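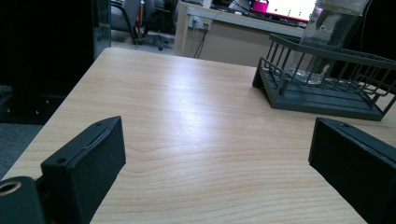
What makes the wavy lines on a sawn board? They are the tree's growth rings, cut through at a low angle by the saw.

Chapter 3
Reading the Surface of Wood

A tree adds a layer of new wood under its bark each growing season. Wood formed early in the season is usually paler and more open. Wood formed later is darker and denser. On the end of a log the layers show as rings. On the face of a board they show as lines, and the shape of the lines depends on where the saw passed.

A board cut near the outside of the log shows broad curves and long waves. A board cut along a radius shows straighter lines set closer together.
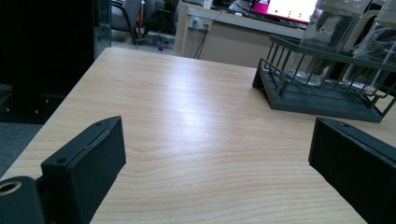 Figure 3.1 Wavy grain lines on a light tabletop, with glare from overhead light.

Light changes what the eye picks up. Glare can hide the grain in one spot while it stays clear a short distance away. Anum Usmani, who graded boards at the Prorkwood mill for 36 years, taught new graders to look at each face from two sides before marking it.

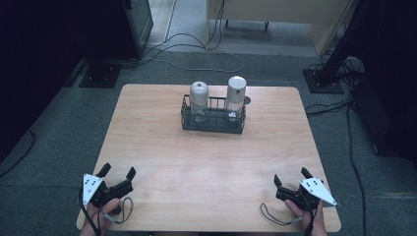 Figure 3.2 Faint grain on a table with slightly rounded corners.

Section 3.1 deals with the main saw cuts. Section 3.2 covers knots, and Section 3.3 uses 30 boards from the Priltau collection for practice in grading.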